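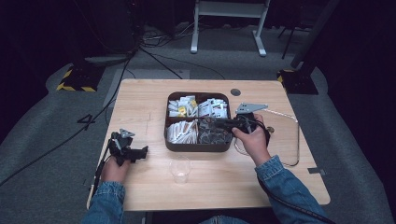 How my job taught a robot to tidy the coffee packets

Hi! I work at a company called Sonolari, and for most of my day I move small things from one place to another. Little paper packets, mostly. You know the tray you see next to a coffee machine, with a spot for each kind of packet? That's the sort of thing I practice with – a tray with four sections, a clear plastic cup, and a gripper in each hand.

What is a gripper?

It's a tool that pinches, a bit like kitchen tongs. A robot's hand can be a gripper too. When I hold one, I have to pick things up the way a robot would, with two stiff jaws and no wiggly fingers. Try it at home! Put on thick mittens and pick up one tea bag out of a pile. Now put it down exactly where you want it. Tricky, right? My first week I dropped so many packets that I got a sore back from bending over.

Why do people do this part?

A robot doesn't know how to pick up a packet unless it has something to learn from. So people like me do the job over and over, and the computer keeps a record of how the grippers moved. Each try is called a run. In August our team did 1,828 runs, and 238 of those were mine. After lots of runs, the computer starts to spot what the good ones have in common.

I like to do a few slow ones first thing in the morning, before I get chatty.

Who used to fill the trays?

In the big office building in Nondthorpe, that was Vlasta Vrabec. She looked after 102 trays on nine floors, and she filled every one by hand. Now a robot does the trays on the lower floors at night. I asked Vlasta if she minded.

"I was worried at first," she told me. "I thought they'd say goodbye to me. And I do miss stopping to talk to people on the second floor."

She still works there. On Wednesday she showed me her new job, and a lot of it is checking on the robot. Sometimes two packets stick together and it grabs both. Sometimes a packet is upside down and it just waits. Vlasta sorts it out, and then she writes down what went wrong so that we can practice that exact thing.

Is it always good news?

No. Some jobs do go away when machines come in, and learning a new one can be hard, even for grown-ups. Vlasta had six weeks of lessons and says the computer part gave her headaches. She thinks workers should be asked before a robot shows up, and I think so too.

Something to try

Ask a grown-up you know which part of their job they'd hand over to a robot, and which part they'd want to keep. I'd keep the practice runs – and hand over the emails!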